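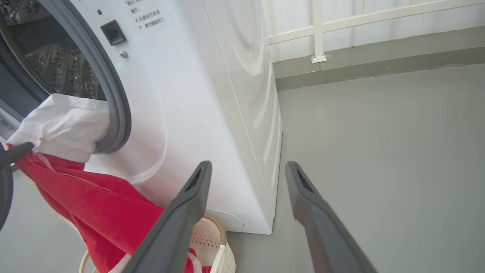 Hina Qureshi wanted to know whether the Flasard scalp brush would be too harsh for her, as her skin flakes the minute she so much as looks at a new shampoo. I get that one a lot! My answer to Hina was to go for the soft head, use it on wet hair with plenty of lather, and leave it alone on any day her scalp feels sore.

So, the Flasard. I've been selling it from my little shop in Brilstead since February and I use one myself, most mornings at 7ish before the school run. It's a hand-held silicone brush, sits nicely in the palm, and you get 2 heads in the box (soft and medium). They twist off with a quarter turn. Mine was stiff for the first week, then loosened up.

What I like about it is how it gets right down to the roots. I have thick hair and my fingers never quite manage it, so I used to end up with product sitting on top and an itchy patch behind each ear. I do small circles from the hairline back, rinse, and that's me done. No digging in, please – if it hurts you're pressing too hard.

Will it make your hair grow? I don't sell it for that and I won't say it does. If you're losing hair, or you've got sore or broken skin up there, go and talk to your GP or pharmacist first.

Cleaning is easy enough. Pull the head off, rinse out the hairs, stand it bristles up to dry. Don't leave it in a puddle on the side of the bath like I did (the handle went a bit slimy underneath and I had to scrub it with an old toothbrush).

It comes in Rewi green or plain grey. Spare heads are sold in pairs, and the older Fliltari heads don't fit, sorry, I've tried.

Sold so far: 831
Stock code: 1101
Returns: unused and in the box, please
Questions: ask for me, Shayne Sutcliffe, or leave a comment under the reviews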